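2019-09-30
By Yoon-hee Yeo and Dong-geon Pyo

3. The squeaky chicken and the stuff around it

I should say up front that I (Yoon-hee) wrote most of this section and Dong-geon mostly crossed things out, so when it says "I" it means me. Our paper is about what people call the objects on a shared table, and how those names change when the objects are mixed together. The last section covered how we picked the households and the workrooms. This one is about the tabletop itself, and mainly about one object that we had put in as filler and that ended up taking over the study.

The object is a rubber chicken. We bought it in Stondale, at a party supply store, on the same trip where we got the trays. The plan was to have a few dull things people use every day and one silly thing to break up the dullness. Dong-geon wanted a rubber duck. I wanted the chicken because it has more parts you can point at: a comb, a wattle, a beak, feet, and a neck that is really more of a handle than a neck. A duck is pretty much one lump with a beak on it (he still disagrees with me on this, and he may write his own paper).

We worked with two groups. The first group sorted the things by what they are for, and the second group told us stories about them. Both groups saw the same kinds of things on the same kind of cloth. We went with a pale pink tablecloth after trying a white one from the Ikwood office, which glared so badly under the ceiling lights that people kept shading their eyes. The pink one never lies quite flat. I ironed it twice and then gave up, and nobody in either group brought it up, so I'm treating the wrinkles as harmless.

Figure 2 gives a good idea of how the chicken gets held when it is the center of attention.
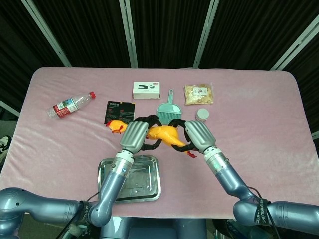

Figure 2. The rubber chicken held between two robotic hands over the pink cloth, with the steel tray in front and the water bottle and black card farther back.

What I like about the figure is how much the chicken still reads as a chicken with fingers crossing over its body. The head is out on one side with the beak open, the feet are out on the other, and that turned out to matter a lot for naming. In our notes, when the head was covered up, people went for words like "toy" or "the yellow thing." When the head was showing they said "chicken" right away, and a good number of them said "the chicken," as if there were only one in the world. The feet alone were not enough. One man in the Miruvis group called them a "tassel" and stuck with it for the whole session.

Compare that to the water bottle. It is lying on its side in the figure, red cap and all, and a bottle on its side is still just a bottle. We tried it standing, lying down, and half under a dish towel, and the name hardly moved. People did talk about it differently, though. A standing bottle was somebody's drink. A bottle on its side was something to be picked up, or thrown out, or (this was a popular one) something that might roll off the table. So the word stayed put and the story changed, and with the chicken we got it the other way around — the word jumped all over the place and the story was always that somebody was going to squeeze it.

The tray gave us the most trouble. It is a plain rectangular stainless steel tray with rounded corners and a raised rim, and it got more names than anything else we put out. I had thought of it as the boring one! In the kitchens it was a baking pan or a serving tray. In the Bang workroom, where people spend the day with small parts, it was a parts tray and they would not hear otherwise. One retired nurse said "instrument tray" and then moved everything else away from it, very firmly, with the side of her hand. I have put her down in the coding as "tray, medical," but I don't think the code does justice to the look she gave the chicken.

We also noticed that the tray pulls other objects toward it in people's talk. If it was on the table, people described things as being in it, out of it, or on their way to it, even when it was empty and we had not mentioned it. Dong-geon thinks this is about the rim, since a rim says "put it in here." I think it is partly the shine. You see bits of the room in the surface and your eye keeps going back. We argued about this for most of a train ride and agreed to test it in October with a dull tray of the same size, if we can find one.

The flat black card at the back is the object I would leave out if we did this again. We wanted one printed thing so we could see whether people read it or named it. Almost all of them did neither. It was "that card" or "the leaflet" or "some menu," and then they were back to the chicken. The print is small, red and white on black, and only the heading has any size to it, and even that is short. Two people in the sorting group slid it under the tray to get it out of the way, so it spent the rest of their sessions out of sight and we had to drop it from their counts.

A word on placement. We did not fix where each thing went to the inch. In the first week we did, with little bits of tape under the cloth, and people picked at the bumps. After that we only kept a loose rule: tray toward the near side, chicken in the middle, bottle and card behind. I know a stricter reader will want a stricter setup. My feeling is that no table anybody really uses is laid out to the inch, and our question was about names in ordinary clutter.

In all we have 114 usable sessions, and the transcripts for those are what the next section draws on. The chicken comes up in every one of them. The bottle comes up in most, the tray in nearly as many, and the card in 37, a few of which are people asking whether they were supposed to do something with it. They weren't. We have kept those in anyway, because being asked about is a kind of being named, and because Dong-geon had already typed them up.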